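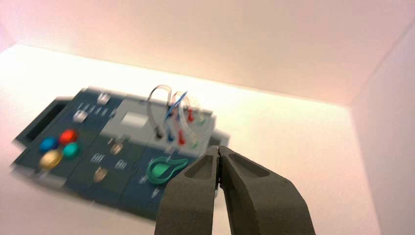

Small Studio, Long Nights, Very Good Rain

Walk up the back stairs of the old feed store in Flurstead and you will hear the game before you see it. Somebody is always testing the rain. It drips off gutters, it drums on tin, it hisses on a hot engine hood, and Shoshana Lindqvist can tell you which of the 62 recordings you are hearing with her back to the speakers.

Lindqvist founded Siken with Ezekiel Blackwood, a programmer she met at a college radio station where they shared the 2 a.m. slot. Their first full-length game, Vomance, comes out in November. It's a mystery about a ferry town that floods a little more each night, and after an afternoon with it I wanted to cancel my dinner plans and keep going!

You play a night clerk at the ferry office. People come to the window wanting tickets, directions, gossip or a dry place to sit, and what you tell them changes where they turn up later. I sent a piano tuner to the wrong dock and met him three nights on, living happily above the bakery with somebody else's dog. I still don't know if I did him a favor.

"We had a huge chart of every character on the wall," Blackwood says. "Then the wall got too small, so we cut the cast down to 45. I miss a few of them."

The talk is quick and funny, and the town is a joy to wander. Streets you crossed on the first night are knee-deep by the fourth, and a rowboat gets you through windows you used to walk past. (Do take the rowboat into the library. Trust me.)

Siken has grown to nine people, most of them local. The money came first from sound work for other studios, then from a small publisher, Mbeki, which signed the game after playing a rough build with no ending and half the doors missing.

Last spring the team invited 200 players to try the first two nights. The notes that came back filled a binder, and Lindqvist read every page. Plenty of people got lost in the fish market, so the market now has a bell you can follow home. Others asked for a way to slow down the clock, and that's in too.

There is still a list of bugs taped to the kitchen door. When I left, Blackwood was chasing one that made the ferry captain walk backward, and Lindqvist was out on the fire escape with a microphone, holding it over a bucket.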